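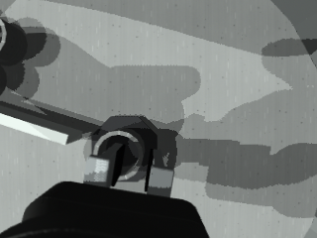

Progress report to Zeteck, November 2020
Prepared by Eduard Šindelář, Ivisex

We now have 1,313 simulated examples in the Fillow set, and I'm really pleased with how it's coming along! The big change since September is the lighting. Overlapping shadows now fall across the tabletop in several shades of grey, so the learner has to cope with dark parts on a patchy background.

We threw out 300 older runs recorded under flat light and are redoing them in 4 batches. The first 2 are finished. Shadow edges still come out a bit jagged, and Ngui is the next set to get the new lighting.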